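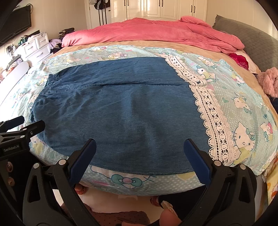 Nermina Perić thinks the folding table is the last job in the laundry a machine should get, and she told us so before we had our coats off. Sheets, fine, she said, a sheet is a sheet. But give it a pair of jeans and a skirt and see if it knows which is which.

We spent two weeks in November at the Prondgate laundry, and that remark ended up shaping our whole project! Prondgate already has one automated line, called Vondow, which feeds and folds flat linen. Garments are still done by hand at the long tables, and the firm wants to know how much of that could move over to grippers.

Our part was to learn what the folders do. Denim was the best teacher. It is stiff at the seams and soft everywhere else, and an elasticated waist pulls the cloth into gathers, so there is no clean straight edge to start from. A two-fingered gripper has to take hold of it somewhere, and choosing that place is a skill the staff have never had to put into words. We loved this bit — people would stop halfway through a fold and say "oh, I do it with my thumb".

Of the 68 staff, 17 answered our questionnaire, which is fewer than we hoped for. Most said Vondow had spared their shoulders. Several also said the work had become lonelier, as the sheet table used to be where people talked. Shivam Rana moved from that table to minding the line and likes the new job, but he misses the radio.

Signe Amundsen would like folders to be paid for teaching time if garment folding goes ahead. We agree, and we put it first in our recommendations. The second is to keep one hand table open on every shift.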